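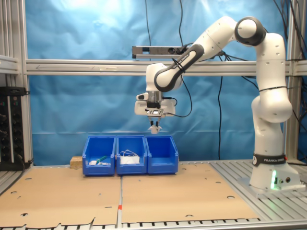 A student robotics team at Woldemariam College in Ikevport says its sorting project, named Jarero, puts small household items in the right place 97 percent of the time. The figure has been on the college's home page since July and has already been repeated in a county newsletter and a fundraising letter. It deserves a slower look than it has gotten. The job the team chose is sorting odds and ends into three blue bins placed side by side, with a single arm that picks up an item in a two-fingered gripper and lets go of it over one of them. That is a decent project for undergraduates. Whether it is ready for the Plomemholm recycling depot, as the fundraising letter suggests, is another matter.

What was tested

The 97 percent comes from 3,969 attempts logged over the spring term, according to the team's own report, which runs to several pages and is more careful than the publicity drawn from it. An attempt was marked as a success if the item ended up in any bin and stayed there. Whether it was the correct bin was recorded in a separate column, and the report gives no overall rate for that column.

Asked about this, team lead Shobha Kurian did not argue. "The 97 is a pick-and-drop number," she said. "We wrote it that way in the report. Somebody turned it into a sorting number, and by the time we noticed, it was on the website." She said the team had asked for the wording to be changed. As of this writing it had not been.

The report also says that the attempts used a set of 183 items, all of them collected by the students and all of them handled by the arm many times over. No trial used an item the system had not met before. For a depot that takes in whatever people throw in a box, that would be the first question, and the fundraising letter doesn't raise it.

Kurian said a test on unfamiliar items is planned for the fall. She would not guess at the result.

Cables are the hard part

The students are more interesting on what goes wrong than on what goes right. Holger Brekke, a second-year student who wrote the grasping code, said anything with a cord attached causes trouble. The team's items include one with a thin white cable, which sits in the middle bin with loops of it sticking up, and Brekke said he would happily never see it again. The gripper may take hold of the cord and leave the item behind, or lift both and drag a loop across a neighboring bin on the way over. Thin tools that lie at an angle are the next worst.

Under the scoring rules, a dragged cord still counts as a success if the item lands in a bin. So does a drop that knocks something else out of place. Brekke said he had argued for a stricter rule and lost. "If you make the rule strict in week one you have nothing to show in week two," he said, and he didn't seem to think this was much of a defense.

There is also the question of resets. Between attempts, a student puts the items back by hand. The report doesn't say how they are laid out, or whether the person doing it tends to set them down in ways the gripper likes. Anyone who has watched a demonstration at a trade show will know how much that can matter. Kurian said the students tried to be random about it. A written layout plan would have been easy to make, and there wasn't one.
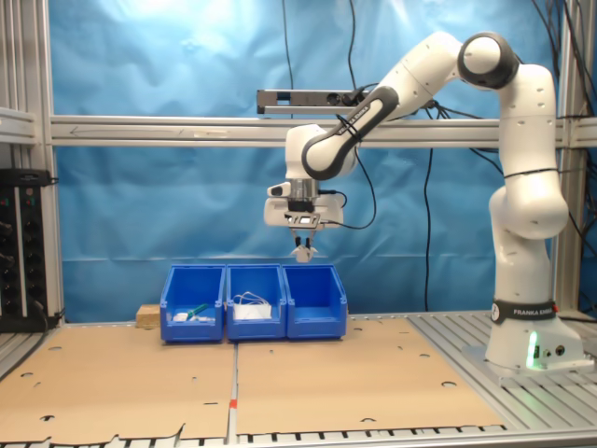 What the college says

Mererid Gwynne, the faculty adviser, defended the project and, up to a point, the number. She said the purpose of the class was to teach students to build a system, run it for a long time and write down what happened, and that on those terms it had done well. Most student robot projects she has graded were tested a handful of times the night before the deadline. A log of nearly four thousand attempts is rare at this level, and she is right about that.

She was less convincing on Plomemholm. The letter, signed by the college's development office, says Jarero "could be at work in the depot within two years." Gwynne said she had not written that sentence and would have worded it differently. Asked how, she said she would have left out the depot and the years.

Hélène McKinnon, who manages the depot, said she had a friendly phone call with the college in the spring and has agreed to nothing. She has not seen the arm run. Her belt carries wet cardboard, broken glass and the occasional diaper, and her staff work much faster than the student videos she was sent. "I like that they're doing it," she said. "I'd like to know what it does with a bag of something nobody can identify."

Open lab and fall plans

The lab will be open to visitors for an afternoon at the start of the fall term, with runs from 2 p.m. Visitors may bring small, dry items of their own, nothing sharp and nothing heavy. Kurian said the team would try them on the arm and post every result, including the failures, with the correct-bin column filled in and totaled this time. That would be more useful than anything published so far, provided the team sticks to it with a crowd watching.

Firouzeh Kiani, a first-year student joining the project in the fall, has been given the job of rewriting the scoring sheet. Her draft has separate marks for picking up the item, choosing the bin, and leaving everything else where it was. She also wants someone outside the team to lay out the items. Kiani expects the headline figure to drop when the new sheet comes into use and said the other students have mostly accepted this.

The development office did not reply to questions about the home page. The 97 percent figure was still there at press time, under the word "sorting."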